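Home | Forums | Rentals & Moving | Log in

Long hallway, what color floor??

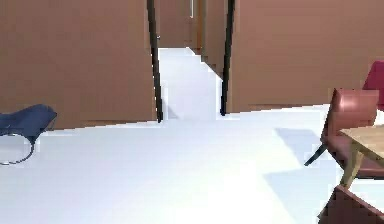
farkstead_jo – 6th May
so we get the keys in September and the hall is driving me nuts already. Landlord in Istdale says we can paint but not touch the walls in the bedrooms. Thinking Tannous floor paint, the pale one. 25 a can. Anyone used it?

mudroom702
Used it. Scuffs in a week. Go darker – or get a runner.

stitier
disagree, mine's had two kids and a dog on it, still fine. Did you prime?

mudroom702
yes I primed. twice

farkstead_jo
ok so primer matters or it dosen't?

stitier
It does. And let it cure, ppl walk on it next day and then blame the paint

kettle15
runners slide. just saying. pale floor + brown walls is nice tho

mudroom702
get a rug pad then, cheap

Recent threads
Quiet fridge for small kitchen
Deposit back after 15 months?
Squeaky stairs, help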